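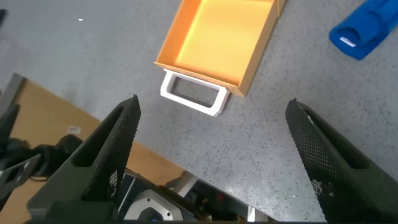
Page last changed: Tuesday, 16:40 (Mereana)

Drawer task, wrist camera only. Notes on the Stendar result and why I don't believe it yet

Picking up from Xinyi's summary, which has the policy at the top of our internal table and the word "solved" in the heading. I've taken the word out. Put it back if you like once the checks further down are done.

What was claimed: 300 demonstrations, wrist view only, no overhead camera, and the policy opens the orange drawer by its white handle as well as the old two-camera policy did. The argument goes that the handle sits between the fingers in the view for the whole approach, so the network has all it needs and the overhead camera was only adding noise. Frida likes this because it means one less thing to calibrate. I would like it too. I just think we measured something else.

My complaint is about the starting pose. Look at where the approach begins. The handle is already in the gap between the fingertips, near enough centered, and the drawer front is near the top center of the view, its handle only somewhat tilted. A policy that learned "go forward, close, pull back" and ignored the pixels would do fairly well from there. We have been calling it visual servoing and we have not shown that it looks at anything.

Second complaint, the background. The gray speckled top stays the same, the tan board on the lower left stays the same, and the blue thing stays up on the right. If the network is using the blue part as a landmark we would never find out from the runs we have. Vilhjálmur says a big saturated blob in the corner is exactly what he would latch on to if he were a convolution. Fair.

Third, the one I care most about. The handle is an open loop and the tabletop shows through the middle of it. White rim, pale gray inside, pale gray outside. The orange is the easy part of this picture and the handle is the hard part, and our success label only asks if the drawer moved. So a run where one finger catches the rim sideways and drags the whole unit counts the same as a clean grasp. I went through the Stendar logs for this and the label really is that loose — displacement over a threshold, nothing about the fingers.

Things I tried this afternoon

Blank image. Fed the policy a constant gray input from the standard start. It still reached forward and closed. I am not going to write down a rate from a handful of tries, but it was not the flailing I was hoping for. Xinyi watched and said the gripper state is also an input, so the network may be timing itself off that. Agreed, and it doesn't help the claim.

Rotated drawer. Turned the unit by hand until the handle pointed well off to one side. The policy corrected a little in the right direction, then closed short. So there is some vision in there. I want to be fair about this since I've been grumbling all week: the blank input never made that correction.

Saliency maps. Tove ran the Mirar tool over the first steps of the approach. The maps light up on the fingertips, on both sides, more than on the handle. You could read that as "it tracks the handle relative to the fingers". You could also read it as "the dotted pads have a lot of edges". I don't trust these maps to settle anything and would rather they stay out of the writeup.

What to run next

Randomize the start so that the handle lands anywhere in the view, including behind a finger. Draw the poses beforehand and don't pick them by hand. I know I pick easy ones.

Take the blue part away for one block, move it to the left for another.

Score grasps from video, by someone who doesn't know which policy is running. Vilhjálmur has offered. Success needs both fingers on the handle at the close and the drawer sliding in its housing.

Retrain the two-camera baseline. The one in the table was trained for 3000 steps on the old gripper pads and never touched again, so "as well as" is being said about a stale number. Same data, same budget, 3 seeds each.

Keep seed 345 in the set even though it's the ugly one. It was quietly left out of the last plot.

If wrist-only still holds up I'll say so in the same place and at the same length. My guess is that it survives small offsets and falls apart once the handle starts outside the fingers, which would still be worth reporting as a narrower result.

Frida, please don't send the Mikkelsen people the current table. If they ask, tell them the baseline is being rerun.

Open: does the exposure lock on the wrist camera survive a restart? The inside of the drawer comes out much brighter than its rims in the stills, and I can't tell from the config whether that setting is saved. Xinyi to check before the new block starts.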